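Clearing the table is still hard work for a machine

3 Jun 2019

Ask people which chore they would hand to a robot first and most of them name something in the kitchen. Clearing the table comes up again and again. It takes a person a few minutes, it happens every day, and it needs no training. It is also one of the jobs that home robot makers have had the most trouble with.

The dishwasher has been in kitchens for decades, and it does the washing well. What it does not do is walk over and fetch the plates. Somebody has to decide which things are finished with, pick them up without breaking them, scrape off the food and fit them into the rack. A small number of companies are now trying to build machines for that part of the job. We spent time with two of them, Woner and Baro, and with a repair and packing shop called Semeniuk that has been using arms on its own floor for longer than either has been in business.

Woner is the younger of the two. It has no product for sale. Its plan is a single arm on a wheeled base, low enough to pass under a counter, with a two-finger hand and a camera near the wrist. The company says it will cost less than a new car when it arrives, and it will not be more exact than that. For now almost all of its work is done in simulation, in a program it calls Flindard.

Flindard builds kitchens and dining rooms and fills them with things. The software holds 1,968 objects, from soup spoons to floor lamps, and it draws from that list each time it sets a table. It does not try very hard to be sensible. A real family might have plates, glasses and a salt shaker out. Flindard may add an ornament, a vase or a tray that belongs in another room, and it may leave the pictures on the walls looking rough. The engineers want it that way. If the arm only ever practiced on neat tables, they say, it would be lost the first time a child left a toy next to the butter.

A typical setup has a plate of food in the middle of a wooden table, with a bottle near the back, a vase at the far right and a small golden figure on a dark blue pedestal close to the left edge. A person told to clear it would take the plate and probably the bottle, and would leave the figure where it was or move it in from the edge. The machine has to be taught each of those choices. It also has to find a way to reach the bottle, which stands just behind the figure, without knocking anything over.

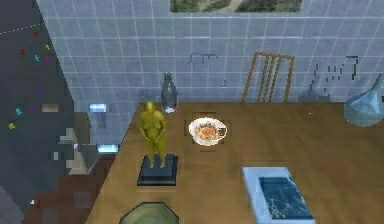 What the arm gets wrong

Glass is the first problem. Depth cameras work by reading light that bounces back from a surface, and clear or tinted glass sends back a poor signal. A glass can show up with a hole in it, or not show up at all. Woner's arm handles a solid ceramic mug far better than it handles a wine bottle, and the company expects that to stay true for a while.

The second problem is food. A plate with a meal on it has to stay level from the table to the counter. An arm that grips a plate by the rim, as most of them do, puts all the weight on one side. In simulation the food is often treated as one solid piece fixed to the plate, so nothing slides. In a real kitchen the peas roll off. Woner has started adding separate pieces to its simulated meals, which makes the program run much slower.

The third is knowing when to stop. An arm that has been told to clear a table will clear it, including the flowers. Woner keeps a list of things that stay put, and the owner will be able to add to it by pointing at an object and saying so. Testers forgot to do it often enough that the company is thinking about a second approach, in which the arm asks before it touches anything it has not moved before. Testers found that annoying too.

A slower way

Baro has gone in the other direction and does nearly all its testing on real tables. It rents an apartment for the purpose and buys its dishes secondhand, 200 at a time. Its machine is fixed to the end of the counter and can only reach a table pushed up against it. That rules out a lot of homes. In return, the arm always knows where it is, and it does not have to drive around chairs or over rugs.

On the day we visited, it cleared a table set for 2 in a little under nine minutes. It dropped one fork and left a napkin behind. The company was pleased with the fork, which it said would have stopped the whole run in December. A person does the same table in less than a minute.

On the shop floor

Semeniuk's experience suggests why factories got robots before kitchens did. Its arms move some 300 boxes an hour, and the boxes come in three sizes. They arrive on a belt, face up and one at a time. When the shop tried the same arms on returned goods, which come back in any kind of bag with anything inside, it gave up after a few weeks and put people back on that line. They are still there.

The manager of that line told us she would buy a table-clearing robot tomorrow if it could manage a Sunday lunch. She did not expect to be able to soon. Woner plans to put its first arms in homes for testing next year, with a technician in the room. Baro has not set a date.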